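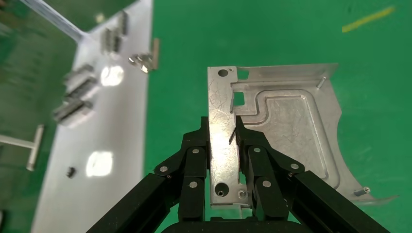
Figure 4. Gripper closed on the left edge of an unpainted aluminum sheet-metal part, green work mat.

4.2 Ordering at the counter and ordering at the table

I went into the Jeltley visits pretty sure that people who order at a counter would play it safe. You're standing up, there's a line behind you, the menu is over your head in small print, so you say the name of the thing you had last time and get out of the way. That was my guess, and I wrote it down before the first lunch so I couldn't wriggle out of it later. The order slips don't back me up very well.

Across the 13 eateries I ended up with 248 usable slips, all from lunch service in June. A slip counted as usable if I could read every dish on it and if the diner agreed to tell me whether they'd eaten that dish at that place before. Shared plates were a headache. When two people split a curry and one of them was a regular, I coded the dish as familiar, and I'm still not sure that was the right call (more on this in Section 6).

Counter diners turned out to be the more adventurous bunch, at least in the food court at Lundix. They tried new dishes more often than the seated diners did, and they did it most at the stalls with a steam table, where the food is right there under the glass. I think seeing a tray of something glossy and green with a big spoon in it does a lot of work that a menu line can't. A few people told me as much. One woman pointed at her bowl of sour bamboo soup and said she'd never have picked it off a list, she just liked the look of it - then she ate the whole thing while I was still filling in my form!

Seated diners were more settled in their ways than I expected. At Hlongwane, where the menu runs to 14 pages and the server gives you plenty of time, most regulars didn't open it. They ordered while taking their coats off. I had thought a long, unhurried lunch would be when people poke around in the back pages, but the poking around mostly came from first-time guests, and first-timers have no familiar dish to fall back on anyway. I took them out of the comparison and the gap between counter and table got smaller, though it didn't go away.

The noodle places on Istance Road are the odd ones, and I'd be careful about leaning on them. There are four of them, they all run counter service, and three change the specials board every morning. If the board is new, then ordering from the board is a new dish by my coding, even when it's the same broth with a different topping. A stricter reader could fairly say those slips belong in a group of their own. I tried it that way too, and the counter diners still came out ahead, by less.

Price might be part of the story as well. Lunch at the Lundix stalls is cheap enough that a bad pick doesn't sting much, and several diners brought this up before I got to the question. A seated lunch costs more and takes longer, so you'd want to be sure. I didn't collect what each person paid, only what was printed on the menu, and lunch deals make those two numbers drift apart. So I can't pull price and seating apart with the slips I have.

Spice level, which I'd planned to report here, gets its own treatment in the next section. The short version is that "medium" meant something different in every kitchen I ate in.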